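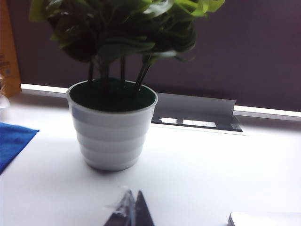

Freshen Up a Fake Desk Plant in 20 Minutes

I love an artificial plant on a desk! No watering, no dropped leaves, green in November when everything outside in Zaswood has gone brown. But they do collect dust, and once the leaves go dull the whole thing looks tired. A quick clean makes such a difference.

What you need

A soft paintbrush (an old makeup brush is great)
Two microfiber cloths
A bowl of lukewarm water with one drop of dish soap
A cotton swab or two

Step 1. Take the plant to a sink or an open window and brush the leaves from the top down. Get right into the curls and folds, where the dust loves to hide.

Step 2. Dampen a cloth, wring it out hard, and wipe each leaf with your other hand underneath for support. Test one leaf at the back first in case the color comes off.

Step 3. Leave the mossy part dry! Glue and water don't mix, so just flick the brush across it and tip the pot over the trash.

Step 4. Now the pot. Ribbed white ones like mine are gorgeous but every groove holds a gray line, so run a damp swab around each ring and follow with the dry cloth.

Step 5. Fluff. Bend the stems out a little (gently, there's often wire inside) and turn the fullest side toward your chair. My friend Felista Waweru likes hers facing visitors instead, and we will never agree.

Step 6. Pick a spot. I like a back corner, beside the laptop, with elbow room left over for a notebook and coffee.

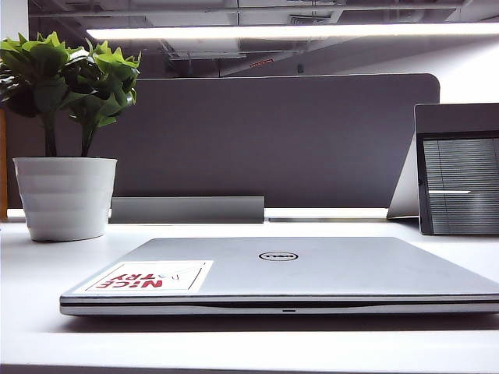
Green leaves against the gray divider, with the laptop closed.

Repeat monthly, or whenever you can write your name on a leaf.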